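2020年10月12日，Nitik 开放日，边走边记，回头再整理

九点半到的，签到排队。Staltwood 那边来了一车人，先挤进去了。我直接上二楼看仿真组，今天主要就冲这个来的：抓取规划和他们自己写的调度工具 Wurnent。

大屏上跑的是厨房场景，大理石台面，Franka 臂。

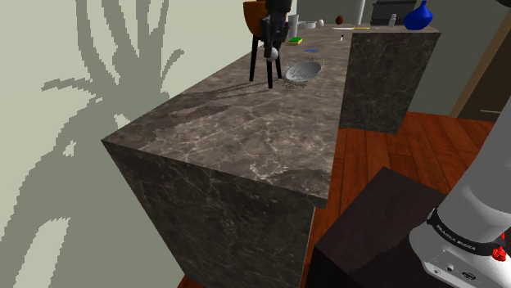
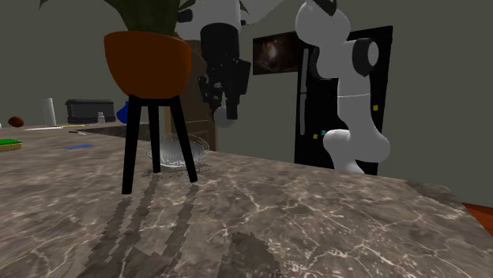 规划这块讲得最细。采样式规划器出粗路径，再做一遍轨迹平滑，碰撞检查用简化几何体，细腿的东西最麻烦：包围盒一套上去，空隙全没了，规划器直接报无解。现在改成凸分解，慢一点，能过。问了单次规划超时设多少，答 2 秒，超了就换初值重来，最多 8 次。

感知：透明物体还是老大难。渲染深度是干净的，真机深度一塌糊涂，所以训练时故意往深度图里挖洞、加噪声。光照和材质也随机。有人问阴影要不要关掉，工程师说不关，关了以后分割网络上真机更差。这点我记下来，我们组之前一直是关的……

Wurnent 演示：一个配置文件管场景、相机、控制频率，改完一条命令排队跑。昨晚那批 1076 个回合，失败的自动归类，点进去可以逐步回放，关节力距曲线和画面同步。回放很顺手，想要。缺点，文档几乎没有，报错信息基本靠猜。版本也没锁死，旧配置换新版本偶尔跑不起来，他们自己也承认。

控制没讲透。阻抗参数怎么从仿真搬到真机，问了两遍，都说“还在调”。

午饭 6 号窗口，面一般。

下午 Yusof 的展台在一楼，主要是夹爪驱动和接口，站了一会儿就走了，人太多听不请。资料拿了一份，放包里。

待办：
- 要 Wurnent 的试用账号
- 凸分解那个参数问清楚
- 回去把阴影打开重训一版，对比一下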